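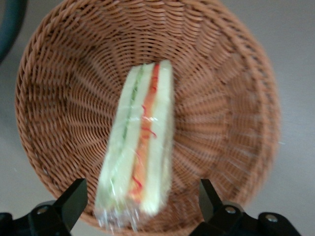

Cestos de vime para servir sanduíches: vale a pena?

faltside
Pedem-me 35 euros por um cesto redondo destes para o balcão. Vime ou plástico a imitar? A mim aquele brilho não me convence.

Nattawut Pongsiri
Parece-me sintético. Melhor assim, lava-se. Vime a sério enche-se de migalhas entre as voltas.

faltside
Lava-se, dizem eles. E os intervalos da trama?

dilovance42
Discordo dos dois. A sanduíche vai embrulhada em plástico, que migalhas? Tenho um desde novembro e só lhe passo um pano - 35 é que é caro.

faltside
Um pano. Pois.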